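Comparing two wrist cameras on the same gripper
===

These steps are for swapping between the Clekevum and Rumden wrist cameras on a Sasaki three-finger gripper and getting results you can compare. Both cameras use the same bracket. Allow 60 minutes, most of it for warm-up.

## Before you start

- Park the arm and cut power at the controller.
- Fit the Clekevum first. Its cable is shorter and sets the strain relief position.
- Torque the bracket screws to 2 N·m. Don't use threadlocker until you've settled on a camera.

## Settings

Turn off auto exposure and auto white balance on both units. Auto exposure tracks the background, so a dark floor will push bright parts into clipping.

```
exposure_us: 3000
white_balance: manual
focus_mm: 700
```

The focus value is a starting point for the approach move only. For close work, step it down until the texture on the fingertips is sharp, then record the new value with the camera name.

## Procedure

1. Home the arm and open the gripper fully.
2. Start the stream and leave it running until the sensor temperature levels off.
3. Check that the fingertips are in view. If they aren't, loosen the bracket and tilt the camera toward the palm.
4. Lower to grasp height over a plain, dark surface and save a still.
5. Repeat with a glossy, light-coloured object beside one finger.
6. Change cameras, reload the settings file and run the same moves again.

Compare the stills at full size. Look at the fingertip edges first - dark fingers on a dark background are where the two units differ most at the Clunutton bench. Then check the object for blown highlights. If its centre has lost colour, shorten the exposure and redo both cameras, not just the one that clipped.
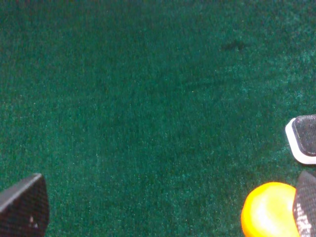 *Fingertips over green carpet, with the highlight on the orange object overexposed.*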